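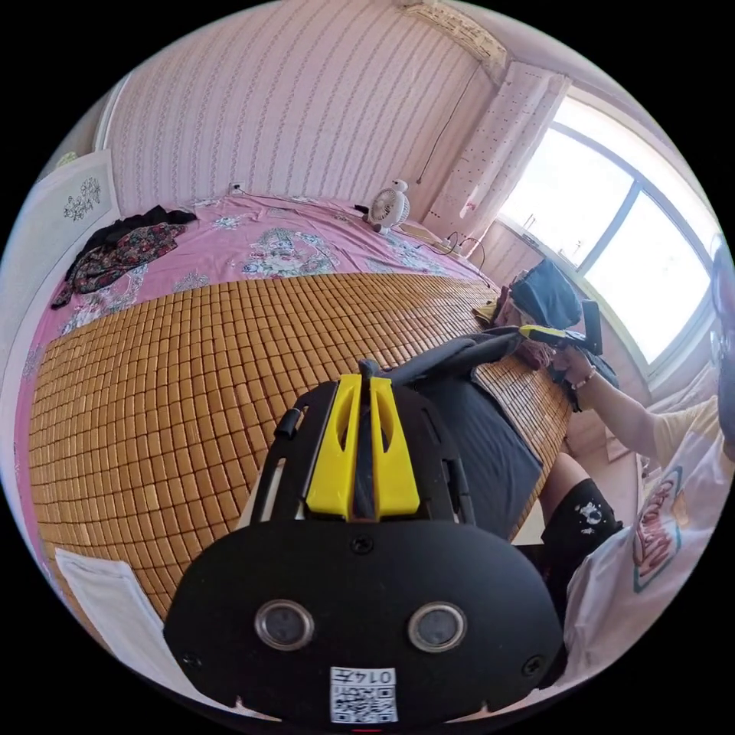
JANGATE, 20th November

Gleice Caldeira has her phone on speaker and is eating lunch while we talk. Fine by me, I'm typing with one hand anyway.

She trains the people who teach the robots at Fleralow. Teach meaning do the chore yourself, by hand, with a gripper in your fist, over and over, in an ordinary bedroom. Clothes, bags, whatever is on the bed. The recordings go to the learning team and an arm tries to copy them later.

"People think there's a trick to it," she says. "You pick up the shirt. You put down the shirt. The trick is doing it the same slow way when you're bored out of your mind."

How bored? Target for the bedroom set is 1,453 good takes. They had 400 by the end of August.

"And then we threw out a bunch. Don't ask." I ask. Bad light, mostly. Big windows are lovely to live with and awful to record against. Also people's hands moving too fast, which is the thing she nags about most. "You grab a sock like you're late for the bus, the robot learns to grab like that. It has no bus."

Before this she did remote control at Nirholm. Sat in one room with a pair of handles, arm in another room, screen in between. She does not miss it. The delay was small but your shoulders felt it, she says, and you never knew how hard you were squeezing. Ten good takes was a decent morning.

"With the gripper in your hand you just know. The cloth pulls, you feel it pull. And you can go to somebody's house. Try carrying the arm up the stairs."

Downsides? A pause, chewing. Wrists. It's heavier than it looks after an hour, so she makes evryone swap sides and stop before they want to. And a person can reach in ways no arm can. New people lean and twist right round the bed and get a perfect fold, and the take is useless.

"I tell them, pretend your elbow is stupid."

She likes real rooms over the practice room. Patterned sheets, sleeping mats, a fan in the corner, cables. The practice room has one gray blanket and everyone gets good at the gray blanket. Dark clothes on a busy print are harder, and she wants more of them, not less.

Does it work though, the copying part? She is careful here. Picking up, yes, most days. Bags are so-so becuase they slump. Folding she won't promise. The next batch is 500 takes of folding only, shared with the Phromma crew, and she'll talk about it again when thats done.

Last thing, I ask whether she folds her own laundry.

"On a chair. In a pile. I have to go, they're waiting for me."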